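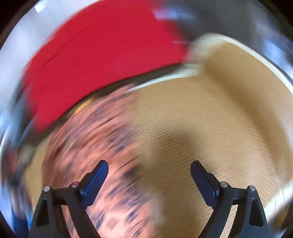 I have used Kudance on our cloth-handling recordings since October, and I think it is time to write down what it does well and where it made me lose a few evenings. I am not connected with the people who made it. We pay for the lab licence like everybody.

For readers who come from the robot side: Kudance is a cleaning package for demonstrations recorded with hand-held grippers. You give it the raw fisheye video and the motion track, and it gives every frame a score for how useful it is for training. Frames with a low score can be dropped, or kept with a smaller weight. The idea comes from a method note by Hyun-seo Jin, and the package follows this note quite closely.

## The main idea

When a person moves the gripper fast, the room smears and the fingers stay sharp, as they travel together with the camera. An ordinary blur check looks at the full image, finds the hard black edges of the fingers with their shiny pins, and says the frame is fine. We trained with such frames for a long time and did not know it.

Kudance first masks the fingers and the dark circle of the lens, and measures only what is left. It sounds like a small thing. For us it was the biggest improvement of the year, more than the new policy network we had spent our summer on.

The second part of the method is less known, and I like it more. The score is not only about blur. A fast swing with wide open fingers, between one grasp and the next, gets a low weight even if the light is good. A slow approach with the pads near the cloth gets a high weight. So the policy sees less travelling and more deciding.

## What we tested

We took 80 recordings of clothes being spread and folded, made by two people with a pair of grippers, and trained the same policy with and without the filter. Then our arm made 200 attempts with each version, on garments it had not seen before.

- Plain cotton: small gain. I would not buy the package for this.
- Towels: no difference that I can trust.
- Printed and shiny garments: clear gain. The unfiltered policy often closed the fingers beside the hem. The filtered one did this much less.
- Sleeves: better, but the arm still goes for the wrong layer when a sleeve is crumpled.

The printed garments are where I had the most doubt. A floral print has strong outlines, and a simple edge measure can take a flower for a fold. A woven mat under the cloth brings even more texture. With a salmon-pink garment with navy blossoms and a lace collar I expected a mess, but the scores were sensible. Still frames came out high, swings came out low, and the print did not disturb this order. 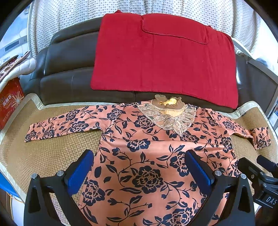

## What I don't like

The mask for the second gripper is weak. If you work with two, the other one comes into view from the side again and again, and Kudance treats it as part of the room. A sharp second gripper over a blurred cloth can lift the score, so you are back to the old problem. Fulgencio Ibarra from our group wrote a small script that adds a mask by hand for each camera. It helps, but it does not follow the other gripper when it moves. I reported this on 14/01/2026 and received a polite answer, without a date for the fix.

The pad colour must be set in the config file. The default is for black pads. Ours are blue, and not the same blue on both sides, so the mask left holes until I changed the tolerance. The manual has one line on this, in the appendix.

Long recordings fill the memory. Cut them before you start, and keep the cuts away from the grasp moments, or the weights near the cut will be wrong.

I also miss a simple viewer. You get a table with numbers, and you must match them to the frames yourself. Drivano has a nice timeline for this, and I still open it only to look.

## Compared with the others

Drivano is easier in the first hour and has the viewer, but its blur check is the full-image kind. For tabletop work with hard objects and slow hands this may be enough.

Laaksonen is free and very fast. It removes frames only by the speed of the hand, so it also throws away good frames where the person moves quickly and the cloth is still well visible. On our clothes it removed too much.

## Should you take it?

If you record cloth, and more than all if it is patterned cloth, yes. Start with the weights and leave the hard drop switched off - with the hard drop on, our policy became hesitant between grasps, and I needed 3 trainings to understand why. If you record only cups and boxes, try Laaksonen first and save the money.

My settings: soft weights on, lens mask automatic, finger mask with wide colour tolerance, minimum weight left at the default. I will update this page when the second gripper mask is repaired.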